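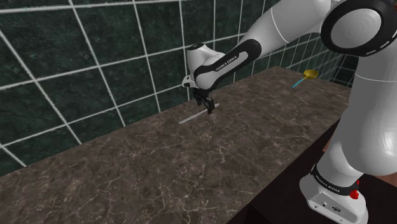 Benchtop heights in shared kitchens
Speaker notes, Irthorpe session, 24/08/2024
Gwawr Lloyd

Slide 1. Title
Thank Khadija Abou Zeid for the survey data. Questions at the end, except on definitions, which can come any time.

Slide 2. Scope
Fixed-height benches in kitchens used by more than one household: boarding houses, student residences, community halls. Private kitchens are out. Commercial kitchens are out as well, as they come under a different set of rules and the staff are trained.

Slide 3. What we mean by height
Finished floor to top of bench, measured at the front edge. Older drawings often give the height to the underside of the top, or to the top of the cabinet box. If you are comparing old drawings with site measurements, check this first. At Nendarura the two sets differed by the thickness of the bench and it took us most of a week to find out why.

Slide 4. Data
1,467 users responded. 146 kitchens measured. Each kitchen was measured at the sink, the cooktop and the main preparation area. Where the floor had a fall to a drain, we took the reading where a person would stand.
Note for those reading later: the Hondora sites were measured by their own maintenance crew using our sheet. We re-checked a sample and kept the lot.

Slide 5. Elbow height
Standard advice is to set the work surface a bit below the elbow. How far below depends on the task. Chopping and kneading want a lower surface, fine work a higher one. One fixed height is a compromise before you have even looked at who uses the room.
Pause here. People usually want to write this down.

Slide 6. Sinks
Main finding. The working surface of a sink is the bottom of the bowl and the bench is set as if it were the rim. Users bend further at the sink than anywhere else in the room, and they stand there longest. A shallower bowl helps. Raising only the sink run also helps, but leaves a step in the bench that has to be detailed properly or it collects grease.

Slide 7. Mixed heights
Opoku residence, plan view. Two preparation benches at different heights on opposite walls. Users sorted themselves out within the first month – no signs were put up. The lower bench also gets used for seated work, so leave knee space under it and keep the waste pipe to the back.

Slide 8. Adjustable benches
Crank and electric types. Both work. Problems are with the services: flexible water and waste connections need an access panel, and the splashback has to cover the full travel. Allow for the gap at the wall. Do not put one under a fixed rangehood without checking clearance at the highest setting.

Slide 9. Cost
Skip if short of time. The figure of $2,324 is for one adjustable preparation bench, supplied and installed, no sink, no tiling. It is a single quote and should not be used for budgeting.

Slide 10. Limits
Self-reported discomfort. Shoes not recorded. Anti-fatigue mats present in some kitchens and we did not correct for them. Khadija is looking at the mats separately.

Slide 11. Contacts and measuring sheet
Leave up during questions. Paper copies of the sheet are by the door.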